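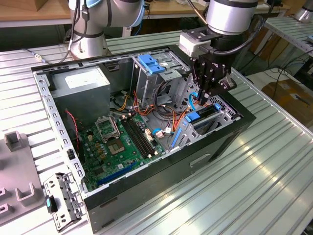
Ensinar um robô a desmontar um computador

Publicado em sexta-feira, 20 de agosto de 2021

A Drulcombe recupera peças de computadores de escritório fora de uso. Há três meses, a empresa começou a gravar demonstrações para que braços robóticos aprendam parte desse trabalho. O projeto chama-se Lobo e usa dois métodos: conduzir o braço com a mão ou comandá-lo à distância. Falámos com a engenheira responsável pelas gravações, que pediu para não ser identificada.

Perguntámos primeiro como se escolhe entre um método e outro. "Depende da força", responde. "Se é para encaixar ou puxar uma coisa que prende, prefiro agarrar no braço, porque sinto a resistência. Se é para chegar a um sítio apertado, vou para o comando. A minha mão ocupa espaço e acaba por tapar a peça."

O comando à distância foi montado com programas da Cimever. A operadora move um punho e o braço repete o movimento com um pequeno atraso. "No primeiro dia toda a gente faz gestos largos de mais. Ao fim de uma semana já se trabalha só com o pulso." Cada pessoa treina três dias antes de as suas gravações contarem para o conjunto.

Até agora foram guardadas 663 demonstrações. Quase 200 ficaram de fora na revisão, por hesitações longas ou porque a peça foi largada a meio do caminho. A engenheira não as apagou. "Uma tentativa falhada também serve, desde que esteja marcada como falhada. O problema são as que ficam mal marcadas."

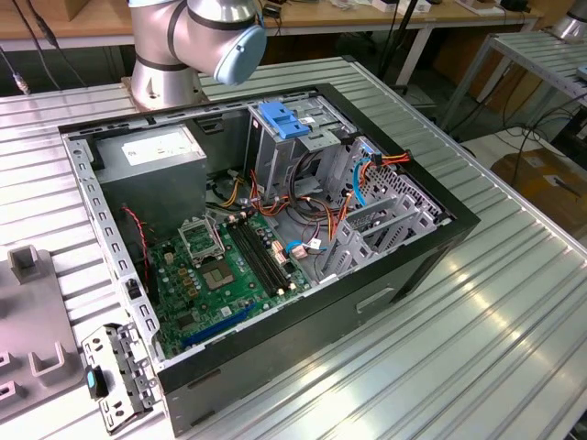
A ordem das operações é a parte que mais discussão deu. Um técnico experiente muda de sequência conforme o modelo que tem à frente, e faz isso sem pensar. Para as gravações foi preciso fixar um ponto de partida e escrevê-lo numa folha. A caixa fica deitada sobre a bancada de alumínio, com o interior virado para cima, e os cabos de alimentação são o que mais atrapalha. "Um cabo nunca fica duas vezes na mesma posição", diz. "Posso repetir o gesto e o resultado é outro. Por isso gravamos com os cabos em posições diferentes, de propósito."

E as peças pequenas? A engenheira admite que são o ponto fraco. Os trincos de plástico pedem uma pressão que a operadora calcula a olho quando está no comando. "Com a mão no braço percebo quando o trinco cede. À distância tenho de olhar e esperar." A equipa está a experimentar um punho da Dellier que vibra quando a garra encontra resistência, mas ainda não o usa nas gravações definitivas.

Quisemos saber se os técnicos da oficina participam. Participam, por turnos de uma hora, e foram eles que corrigiram vários hábitos dos engenheiros. "Nós puxávamos os conectores a direito. Eles soltam primeiro um lado. Tivemos de regravar tudo o que era conectores."

A próxima série começa em setembro, com caixas de outro fabricante. A engenheira não quis adiantar prazos para pôr o sistema a trabalhar sem operador. "Primeiro quero ver o que ele faz com uma caixa que nunca viu."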